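Two Doors, One Long Road: Living With the Flinerby Coupé

When Flinerby showed its first electric coupé in July, most visitors to the stand asked about the power. The answer is 494 horsepower, and it is a good answer. But I wanted to know what the car is like after the second hour of driving, when the back begins to complain.

The company lent me one for the road between Dodisby and the coast. The claimed range is 439 kilometres. I did not reach that number, and with the heating on I did not expect it. The steering is light in town and becomes heavier with speed, which I liked very much. The brakes I liked less — the pedal is soft at the top and then suddenly strong.

Akinyi Masanja, who led the work on the suspension, told me that her team changed the rear springs three times. "The first car was fast, but you arrived tired," she said. "We did not want to sell that."

Inside, the seats come from Cisema and they are excellent. The storage is not. The door pockets are narrow, and the small box between the seats is already full with a phone and some food for the journey.

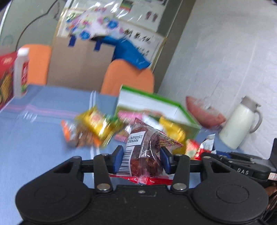 A wrapped snack, with the barcode label on the front.

Getsemaní Zavala, my co-driver for the return, found the rear bench good only for bags. She also noticed wind noise at the left mirror, and after that I could hear nothing else.

Flinerby will build 800 cars in the first year. The price is still to be announced, and orders open in spring.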